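Coter open day at Waltstead, anyone else go?

gumboot_sal
Posted 14/07/2021, 9:12 pm

Got back an hour ago, feet killing me. Quick dump before I forget it all. Free entry, parking out the back past the tyre place, sausage sizzle was gone before noon. They had the arm cell behind glass, two mobile carts doing laps, and a bench area upstairs for the hand-held gripper stuff. Upstairs was the good bit imo.

Queue for the arm cell was 30 minutes. Skip it if they run another one.

torquewrench46
Re: Coter open day

Was there in the morning. Disagree re the arm cell, best thing in the building. Watch the wrist when it re-orients, no wobble at all. The carts were rubbish though, one parked itself against a bin and sat there till a bloke in a Coter polo came and pushed it out.

gumboot_sal
Re: Coter open day

Ha, missed that. Ok so upstairs. White benches, you get a gripper in your hand, squeeze it and the two fingers close. Pads on the inside faces, dark foam or rubber, couldn't tell. The jobs were all household bits and shed bits. Mine was a parts organizer, the see-through smoky grey kind with the little cells. Shut the lid, do up the latches. Sounds like nothing. Took me 14 goes to get a latch to stay down and my arm was cooked by the end.
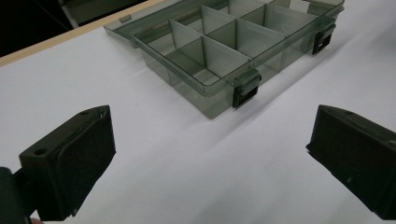 Parts case on the upstairs bench, lid folded right back, both latches still to do.

Trick is coming at the lid low and from the side. If you go over the top you lose sight of what the finger's doing. The girl running the bench told me that after I'd already stuffed it up heaps of times, thanks mate.

nilla_slice
Re: Coter open day

Is this the same gripper Gilla had at their thing in July last year? Looks chunkier

torquewrench46
Re: Coter open day

Different I reckon. The Gilla one had a trigger off to the side and skinny fingers. These are proper blocks. Too fat for latches if you ask me, you want a narrow tip for that sort of work.

gumboot_sal
Re: Coter open day

Nah the wide pads are what saved me on the lid. Skinny tips would slide straight off tinted plastic. Latches fair enough.

torquewrench46
Re: Coter open day

So swap tips. Nilsuwan sell a set with a stepped end, 80 bucks. Wide for the lid, step for the latch. Been using them on my home build since autumn and they're fine.

paddock_robotics
Re: Coter open day

Going to be the grump. A person holding a gripper and shutting a box isn't a robot demo. I drove 46 km to see automation and spent half of it watching punters fiddle with Tupperware. Where was the arm doing the same job? If it can't close a tackle box on its own just say so on the flyer.

gumboot_sal
Re: Coter open day

Did you stay for the 2 o'clock talk? They went thru all that. Had the arm trying a lid on video. Slow but it was having a crack

paddock_robotics
Re: Coter open day

Left at one. Video's not a demo either.

nilla_slice
Re: Coter open day

I'd have liked the hands on bit tbh, my kids would of been up there all day. Was there an age limit?

gumboot_sal
Re: Coter open day

Didn't see a sign. There were primary school kids on the next bench over doing pegs and a jar. Way better at it than me. Closed shoes only downstairs but, they turned a family in thongs away at the door.

torquewrench46
Re: Coter open day

Yeah they were strict on shoes. Anyone get the part number for the arm's wrist joint? Took a pic of the plate and it's all glare.

paddock_robotics
Re: Coter open day

Have it at home somewhere, was on the handout. Will post tonight if the dog hasn't eaten it.

nilla_slice
Re: Coter open day

If anyone hears when the next Waltstead one is pls post it here, their mailing list never sends me anything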